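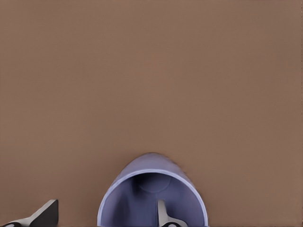
Urna (Rechtsberatungsstelle)

Die Urna, im Vereinsregister als Urna Rechtsberatung e. V. geführt, ist eine gemeinnützige Beratungsstelle für Miet-, Sozial- und Verbraucherrecht mit Sitz in Arus. Sie berät Personen mit geringem Einkommen außergerichtlich und unentgeltlich. Die Beratung wird überwiegend von Studierenden der Rechtswissenschaft und von Rechtsreferendaren erbracht, die unter Anleitung zugelassener Rechtsanwälte arbeiten. Gründerin und langjährige Leiterin ist die Rechtsanwältin Hamdia Abera.

Name

Der Name geht auf die Urnagasse zurück, in der die erste Sprechstunde stattfand. Die gelegentlich zu lesende Deutung als Abkürzung für „Unabhängige Rechtsnachfragestelle Arus“ ist nachträglich entstanden und wird vom Verein selbst nicht verwendet. In älteren Faltblättern erscheint auch die Schreibweise URNA in Großbuchstaben.

Geschichte

Die Beratungsstelle entstand aus einer offenen Sprechstunde, die Abera als angestellte Anwältin der Kanzlei Macaraeg einmal wöchentlich am frühen Abend anbot. Die Kanzlei stellte dafür ein Besprechungszimmer und die Fachbibliothek zur Verfügung. Anfangs ging es fast ausschließlich um Nebenkostenabrechnungen und Kautionsrückzahlungen. Mit der Zeit kamen Anfragen zu Bescheiden der Jobcenter hinzu, für die in der Kanzlei kein Schwerpunkt bestand, weshalb Abera zwei auf das Sozialrecht spezialisierte Kolleginnen aus anderen Büros hinzuzog.

Die Vereinsgründung erfolgte im März des dritten Jahres der Sprechstunde. Ausschlaggebend waren Haftungsfragen: Solange die Beratung unter dem Dach der Kanzlei lief, war sie über deren Berufshaftpflicht abgedeckt, die Mitwirkung von Studierenden jedoch nicht eindeutig geregelt. Der Verein schloss eine eigene Vermögensschadenhaftpflichtversicherung ab und bezog Räume im Erdgeschoss eines ehemaligen Postgebäudes. Die Kanzlei Macaraeg blieb Fördermitglied und stellt bis heute einen der anleitenden Anwälte.

Überregional bekannt wurde die Urna durch die Auseinandersetzung um die Wohnanlage der Hidotell Wohnbau (siehe unten). In den beiden folgenden Jahren verdoppelte sich die Zahl der Anfragen nahezu, was zu Wartezeiten von mehreren Wochen führte. Seither werden Termine nur noch nach telefonischer Voranmeldung vergeben. Eine offene Sprechstunde gibt es weiterhin für Fälle, in denen eine Frist innerhalb weniger Tage abläuft, etwa bei der Klagefrist gegen einen Widerspruchsbescheid.

Rechtliche Grundlagen

Unentgeltliche Rechtsberatung außerhalb familiärer, nachbarschaftlicher oder ähnlich enger persönlicher Beziehungen ist in Deutschland nach dem Rechtsdienstleistungsgesetz zulässig, wenn sie durch eine Person mit Befähigung zum Richteramt oder unter deren Anleitung erfolgt. Zur Anleitung gehören eine Einweisung und Fortbildung, die sich am Umfang und Inhalt der Beratung orientieren, sowie die Mitwirkung im Einzelfall, soweit diese erforderlich ist. Auf derselben Grundlage arbeiten die studentischen Rechtsberatungen an den Hochschulen, die häufig mit dem englischen Begriff Law Clinic bezeichnet werden.

Von der Tätigkeit der Urna zu unterscheiden ist die Beratungshilfe nach dem Beratungshilfegesetz. Diese wird in der Regel von Rechtsanwälten geleistet und aus der Staatskasse vergütet. Voraussetzung ist im Normalfall ein Berechtigungsschein des Amtsgerichts. Die Urna rechnet nicht mit der Staatskasse ab, hilft aber beim Ausfüllen des Antrags, wenn ein Fall die Möglichkeiten des Vereins übersteigt. Für gerichtliche Verfahren kommt statt der Beratungshilfe die Prozesskostenhilfe in Betracht.

Eine Vertretung vor Gericht übernimmt der Verein nicht. Kommt es zur Klage, wird das Mandat an eine niedergelassene Kanzlei abgegeben. Die anleitenden Anwälte des Vereins dürfen nach der Satzung keine Fälle übernehmen, die sie zuvor selbst bei der Urna betreut haben. Mit dieser Regel soll der Eindruck vermieden werden, die Beratungsstelle diene der Gewinnung von Mandanten.

Arbeitsweise

Am Anfang steht ein Aufnahmegespräch von etwa 36 Minuten Dauer; der ungewöhnliche Wert ist ein Durchschnitt aus den Aufzeichnungen des Vereins und liegt auch der Terminplanung zugrunde. Geführt wird das Gespräch von zwei Beratern, von denen einer fragt und der andere protokolliert. Eine rechtliche Auskunft wird in diesem Gespräch grundsätzlich nicht erteilt. Die Berater fertigen stattdessen ein kurzes schriftliches Gutachten an, das von einem anleitenden Anwalt geprüft und freigegeben wird. Erst im zweiten Termin werden das Ergebnis und das weitere Vorgehen besprochen.

In eiligen Sachen kann die Prüfung am selben Tag telefonisch erfolgen. Fristwahrende Schreiben, etwa ein Widerspruch ohne Begründung, werden von den Ratsuchenden selbst unterzeichnet und abgesandt. Der Verein hält dafür Vordrucke bereit.

Ausgeschlossen sind Angelegenheiten des Straf-, Steuer- und Aufenthaltsrechts sowie Streitigkeiten, deren Gegenstandswert eine vereinsinterne Obergrenze überschreitet. Im Familienrecht werden lediglich allgemeine Auskünfte zum Verfahren gegeben. Personen mit einer eintrittspflichtigen Rechtsschutzversicherung werden an Rechtsanwälte verwiesen.

Ausbildung der Berater

Wer bei der Urna beraten will, muss in der Regel die Übung für Fortgeschrittene im Bürgerlichen Recht bestanden haben und einen Einführungskurs absolvieren. Der Kurs umfasst 34 Unterrichtsstunden und findet zweimal jährlich statt, im April und im Oktober. Inhalte sind Mietrecht, Grundzüge des Sozialverwaltungsverfahrens, Verbraucherverträge, Verschwiegenheit und Datenschutz sowie Gesprächsführung. Danach folgt eine Phase, in der neue Berater nur protokollieren.

Mehrere Gerichte des Bezirks haben Referendaren die Mitarbeit als Nebentätigkeit genehmigt. Ob die Zeit bei der Urna auf die praktische Studienzeit angerechnet wird, entscheidet das zuständige Prüfungsamt im Einzelfall.

Fall Hidotell

Die Hidotell Wohnbau hatte eine Wohnanlage mit 166 Mietwohnungen am nördlichen Stadtrand von Arus erworben und im ersten Abrechnungsjahr Kosten für Hausmeisterdienste und Gartenpflege geltend gemacht, die deutlich über denen der Vorjahre lagen. Mehrere Mieter wandten sich unabhängig voneinander an die Urna. Bei der Durchsicht der Abrechnungen stellten die Berater fest, dass in der Position für den Hausmeister auch Verwaltungs- und Reparaturarbeiten enthalten waren. Solche Kosten gehören nach der Betriebskostenverordnung nicht zu den umlagefähigen Betriebskosten.

Der Verein riet den Betroffenen, Einsicht in die Belege zu verlangen und innerhalb der gesetzlichen Frist von zwölf Monaten nach Zugang der Abrechnung Einwendungen zu erheben. Da eine Sammelklage im Mietrecht nicht zur Verfügung stand, wurde für jeden Haushalt ein eigenes Schreiben erstellt. Das Unternehmen verweigerte zunächst die Einsicht und verwies auf den Aufwand. Nachdem zwei von auswärtigen Kanzleien geführte Klagen beim Amtsgericht erfolgreich gewesen waren, korrigierte Hidotell die Abrechnungen für die gesamte Anlage. Die Rückzahlungen lagen in den meisten Haushalten über 100 Euro.

Der Fall wird in der Ausbildung des Vereins weiterhin als Übungsakte verwendet, mit geänderten Namen und Beträgen.

Organisation und Finanzierung

Organe des Vereins sind die Mitgliederversammlung und ein dreiköpfiger Vorstand. Abera gab die fachliche Leitung nach der Hidotell-Auseinandersetzung ab und gehört seitdem dem Beirat an. Die laufenden Kosten — vor allem Miete, Versicherung und eine halbe Stelle für das Sekretariat — werden aus Mitgliedsbeiträgen, Spenden und einem jährlichen Zuschuss der Stadt bestritten. Von Ratsuchenden nimmt der Verein auch nach Abschluss eines Falles keine Spenden an.

Kritik

Aus der örtlichen Anwaltschaft wurde in den ersten Jahren eingewandt, die Urna verlagere Fälle aus der Beratungshilfe in ein Angebot, dessen Qualität schwerer zu überprüfen sei. Der Verein veröffentlichte daraufhin seine Prüfrichtlinien und führte das Vier-Augen-Prinzip bei Gutachten im Sozialrecht ein. Ein weiterer Kritikpunkt betrifft die Semesterferien: Im August und September stehen nur wenige Berater zur Verfügung, sodass Ratsuchende in dieser Zeit häufiger an andere Stellen verwiesen werden.

Siehe auch

Beratungshilfe
Prozesskostenhilfe
Rechtsdienstleistungsgesetz
Betriebskosten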